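Gellier shared workshop releases build notes for the Letow table-top arm

For release: July

The Gellier shared workshop has published the full build notes for Letow, a single-arm plate handling rig put together by members on evenings over the spring. The notes cover the gripper, the wrist camera mount, the wiring loom and the control software, and may be copied and altered freely.

Letow is meant to be built with a bench drill, a 3D printer and hand tools. Parts for the version described came to 939 pounds, of which 629 went on the joint motors. The arm reaches 600 mm from the centre of its base and is clamped to the table with two steel plates. The control board, Goklow, runs from a single supply and is documented separately.

The gripper has two tapered fingers with fine ridges on the lower part. Revision 11 of the finger drawing is the current one; earlier prints should not be mixed with it, as the mounting holes have moved by 2 mm.

Present work is on picking up shallow plates from a flat surface — a low rim leaves little room for a finger to get underneath. White plates on a white table are kept in the test set on purpose, alongside coloured ones. The notes list the camera settings used and the approach angles tried so far.

Work on the Letow rig at Gellier, table view and wrist camera view:
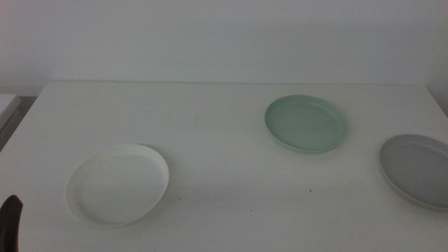
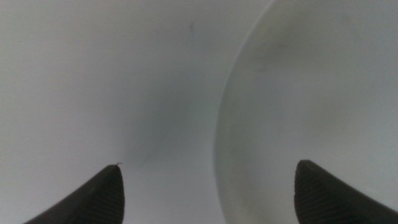 Yilma, which is building a second arm from the same drawings, said the finger mounts had gone together without changes but that the loom was too short at the wrist, and asked for the cable lengths to be added to the parts list.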